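Automatisation de l'atelier : que devient le travail des préparateurs ?

Forum Métiers et ateliers > Organisation du travail

Posté par zanka_b le 19 mai 2026

Bonjour à tous,

Je travaille chez Flellcombe, une petite entreprise de décoration intérieure. Nous posons des tableaux et des panneaux dans des hôtels et des cabinets médicaux. Excusez mon français, ce n'est pas ma langue maternelle, mais je fais attention.

Notre direction a décidé d'acheter un bras robotisé pour la manutention des cadres. Avant l'arrivée de la machine, tout est préparé en simulation avec un logiciel qui s'appelle Zanititz. Nous sommes 8 personnes à l'atelier et on nous a demandé de participer aux essais, c'est-à-dire de regarder les rendus et de dire ce qui ne va pas. Personnellement je trouve cela intéressant, mais je ne sais pas très bien quelle est ma place dans ce projet. Je prépare des cadres, je ne suis pas informaticienne.

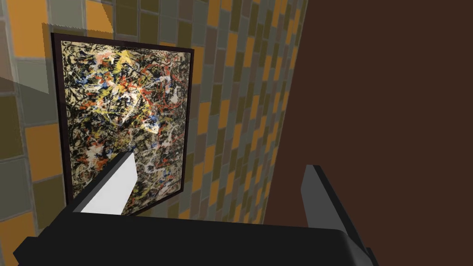
Rendu de simulation : le tableau au mur carrelé, vu au-dessus de la pince.

Mes collègues ont des avis différents. Les plus anciens pensent que le poste de manutention va disparaître. Notre responsable, Davina Baird, dit que personne ne sera remplacé et que nous allons « monter en compétence ». Je voudrais bien la croire, mais quand je demande quelle formation, combien d'heures et avec quel salaire, la réponse n'est pas claire.

Est-ce que quelqu'un a déjà vécu ce changement dans un petit atelier ? Qu'est-ce qu'il faut demander par écrit avant que la machine arrive ? Et le temps que je passe devant les rendus, est-ce que c'est normal qu'il ne soit écrit nulle part dans ma fiche de poste ?

Merci d'avance pour vos réponses.

Posté par mireval

Bonjour zanka_b,

J'ai connu une situation proche chez Celholm, il y a quelques années, avec un robot pour déplacer des vitrages. Je peux vous dire ce qui a changé chez nous.

D'abord, les gestes. Avant, je portais. Après, je passais la matinée à présenter les pièces toujours de la même façon et à vérifier la prise. C'est moins lourd pour le dos, je ne vais pas mentir. Mais c'est aussi plus monotone, et on reste debout au même endroit. Demandez une rotation entre les postes dès le début, parce que plus tard les habitudes sont prises.

Ensuite, les essais. Le temps passé à commenter une simulation est du temps de travail. Dans mon cas, 60 heures en tout, et elles n'étaient notées nulle part. Quand j'ai demandé une revalorisation, je n'avais rien à montrer. Gardez un petit cahier avec la date, la durée et vos remarques. Si vous avez signalé qu'un cadre était pris trop près du coin, écrivez-le aussi - c'est votre savoir de métier qui entre dans la machine.

Pour la demande écrite, je mettrais : le contenu de la formation, le nom du nouveau poste, qui a le droit d'arrêter le robot, et ce qui se passe si une pièce est abîmée. Ce dernier point a créé beaucoup de tensions dans mon équipe.

Si vous avez des représentants du personnel, allez les voir avant la signature de la commande et pas après.

Posté par toto_cadreur

Chez nous ils ont mis un robot et au bout de six mois il était sous une bâche. Pas de panique.

Posté par zanka_b

Merci beaucoup mireval, c'est très utile. Je n'avais pas pensé à la question de la pièce abîmée. J'ai commencé le cahier ce matin et je vais demander un rendez-vous à Davina avant la fin de mai. Pour la rotation, je dois d'abord parler avec mes collègues, certains préfèrent garder leur poste fixe.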